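How to remove old marker from a small whiteboard

Dry-erase marker wipes off easily on the first day and gets harder from there. If a board has been left with writing on it over the summer, a dry cloth will usually smear the ink or do nothing. The steps below suit the small boards people keep by the phone or on the fridge, including the Deltell ones sold at the Mallton markets. They don't suit chalkboards or boards with a printed paper face.

What you need

Two microfibre cloths
A fresh black dry-erase marker
100 mL of isopropyl alcohol (the chemist sells it as rubbing alcohol)
300 mL of warm water with one drop of dishwashing liquid
An old towel

Step 1. Take the board down and lay it flat on the towel. Cleaner that runs down an upright board gets in behind the edging and lifts it.

Step 2. Wipe the whole surface with a dry cloth. Anything that comes off now is one less thing to smear later.

Step 3. Go over the old marks with the fresh marker, one patch at a time. The solvent in new ink loosens the old ink underneath. Count to five and wipe. Don't leave it longer than that or you will have two layers to remove.

Step 4. For whatever is left, dampen a corner of the second cloth with alcohol and rub in small circles. Turn to a clean part of the cloth often. Permanent marker may take three or four goes.

Step 5. Wipe down with the soapy water, then with plain water, and dry straight away. Skipping the rinse leaves a film, and the next marker will skip across it.

Leave the board for an hour before writing on it again.

Things to avoid

Steel wool, cream cleansers and the green side of a kitchen sponge all scratch the coating. Ink then sits in the scratches and no cleaner will shift it. Nail polish remover is risky too – acetone can dull some plastic faces. If you must try it, test a spot near the edge first.

Test the marker as well. Draw a quick squiggle, wait a minute and wipe it with a dry cloth. If it leaves a shadow, change the marker before you blame the board. 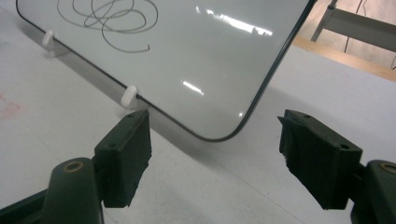
Small black-edged board with a marker scribble on it.

How often

A dry wipe each evening and a proper clean every month is plenty for a kitchen board. One in a workshop or classroom will want it weekly. Store markers lying flat, with the caps pushed on until they click.

If the shadow stays after two full rounds, the coating is worn. A replacement board in the smallest Flukport size costs around $26, and the old one still works as a backing for magnets.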